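Workplace Help > Automation and Robots

Our snack packing line is getting robot arms and now they want us to "teach" them. What changes for us?
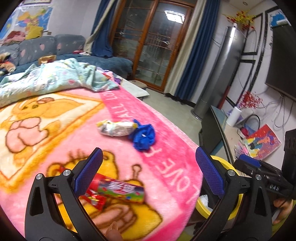

The situation

I pack mixed candy and small bagged goods at the Clavon warehouse. We have 79 people on the floor across both shifts. In February management told us they signed with a company called Skerlow to bring in picking arms. Before the arms show up, some of us are being asked to pick up candy, wrappers, packets and soft bundles with a hand-held gripper, hour after hour, so the software can learn from it. They say it can be done at home too, on a bed or blanket or whatever you have, for the same hourly rate.

The pitch is that the robots will take "the boring part" and we will move up to "better roles." I have been there long enough to hear that before, when they put in the label machines. Nobody moved up. We got the same job with a faster belt.

So what really happens to the packers after this? And should I say yes to the gripper work or stay out of it?
Posted by beltside_79, May 2, 2026

3 replies

Posted by nightdock
I went through this at Karkano. Different supplier, same speech. What I can tell you is that the arms were good with boxes and bad with anything that wrinkles. A stiff tube of candy is one thing. A shiny wrapper with a crinkled edge is another, and a crumpled bag is worse again. For the first year the arms handled 40 percent of what was promised, and people stood next to them fixing the rest.

That sounds safe but it wasn't great. The fixing job pays the same as packing and it is lonelier. You used to talk to the person across the belt. Now you wait for a light to come on, clear the jam, press the button and wait again. They also stopped replacing people who quit, so there was never a layoff you could point to. The floor just got smaller.

About the gripper work: I did six weeks of it. Your wrist will hurt. The pads have to close square on the thing or the try gets thrown out, and at our place you didn't get paid for thrown out tries until we complained. Get these in writing before you start:

Paid by the hour, including rejected tries
Who owns the recordings, and how long they keep them
If you do it at home, what gets recorded besides your hands (your whole living room can end up in there)
A break for your hand every 40 minutes
What job you go back to when it ends, and at what rate

If they won't write down the last one, that tells you what the "better roles" are worth.

Posted by Chambi_fan
robots are the future, you can't stop it. learn to code

Posted by sorter_mom
I don't fully agree with nightdock. At my plant the arms took over the frozen aisle and I don't miss it one bit, my hands are better than they were. So it depends on which work they take.

But I would be careful with the numbers they show you. Our supplier had a slide saying the arm made 1,271 good picks in a row. Somebody asked what it was picking and it was the same carton every time. Ask to see it work with your mix, on your belt, at your speed, with the soft stuff left in. Ours got 81 percent on the real mix the first time they tried it in front of us – and the manager still called that a success, while two of us picked things up off the floor.

As for saying yes or no, I said yes and I'm glad I did, mostly for the extra hours. Refusing won't keep the machines out, they will ask the next person. What did help was that the people doing the recording went in as a group and asked for a higher rate. We got part of it. I would still keep an eye on who is getting hired and who isn't.

Comment from beltside_79
Thanks, the list is useful. I asked about the rejected tries today and the supervisor had to "check with Skerlow." I also asked what the better roles are called and she didn't have a name for them yet. Will post again when I hear back.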